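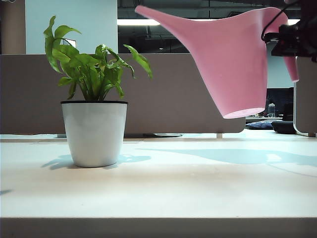
Jallanis: the watering notes
README, last revised 29 Apr 2024

Hello, and welcome to the folder. Jallanis is the name we gave to our shared record of who waters what, how much, and how the plant seemed to take it, and it has grown well past the single sheet of paper taped inside the supply cupboard at Curkinton where it began. If you've been handed a pot to look after (congratulations!), please read this through once before you pick up the can. It's a bit long. I did try to shorten it and then Faisal reminded me of two things I'd left out.

What's in the folder

notes/ holds one text file per plant, 51 in all, named after the label on the underside of the pot.
rounds.csv has one row for each watering. The columns are date, plant, amount in milliliters, who did it, and remarks.
repotting.txt is what it sounds like, and it stops in January, when we ran out of potting mix and then lost interest for a while.
old/ is the sheet of paper, typed up by Faisal Awan, coffee ring not included.

How we water

The usual amount for a tabletop pot is 200 ml, poured slowly. The larger ones have their own amounts at the top of their files, so do look. Push a finger into the soil down to the first knuckle, and if it feels damp, leave the plant alone and write "skipped" in the remarks column. A skipped row is every bit as useful to us as a watered one, and I'd much rather read ten of those than find one poor thing sitting in a puddle.

Aim for the soil and keep the water off the leaves. With anything bushy, bring the spout in from the side where the growth is thinnest, lift a drooping leaf out of the way if you need to, and stop when you see the water standing. Let it sink in, then give it the rest. The glossy pots without a saucer have no drainage hole, so go easy on those and tip them gently afterward if you think you've overdone it.

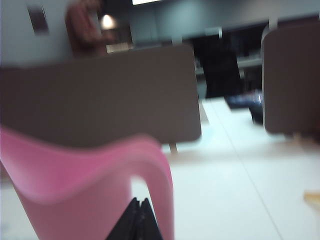

Choosing a watering can took us longer than it should have, and I still get asked about it, so I'll put the answer down properly. We tried a metal one from Sturmont that was handsome and far too heavy once full, and a little squeeze bottle that gave everybody a sore thumb. What we like now is light plastic with a big, generous handle, such as the pink one with its wide curve up and over, which leaves plenty of room for your hand. You'll spot it easily on the white table against those gray-brown panels, and I can't say the same for the green can we had before, which spent most of its life lost among the ferns.

About the remarks column

Write whatever you noticed, in your own words. "Tips a bit brown," "new leaf coming," and "looks cheerful" are all fine. Of the 32 remarks I went through this spring, the ones I learned most from were the chatty ones. Please don't tidy up other people's spelling, and don't fill in a date you aren't sure of. Leave it empty and we'll sort it out together.

Known gaps

The amounts before row 28 were judged by eye and then written down as if they'd been measured. Treat them kindly. Light isn't recorded at all, though Faisal has ideas. The plants that came to us from Dağdelen arrived without names, so their files are called after the windowsill they stood on, and a couple have since moved.

Use and thanks

Copy any of it for your own office or home. A note telling us how your plants are doing would be lovely, and corrections are always welcome at the usual address.

Ngaio Dunstan

Print this page | E-mail this page
3 shares | 2 comments
Contact | Copyright Curkinton Plant Notes | Back to top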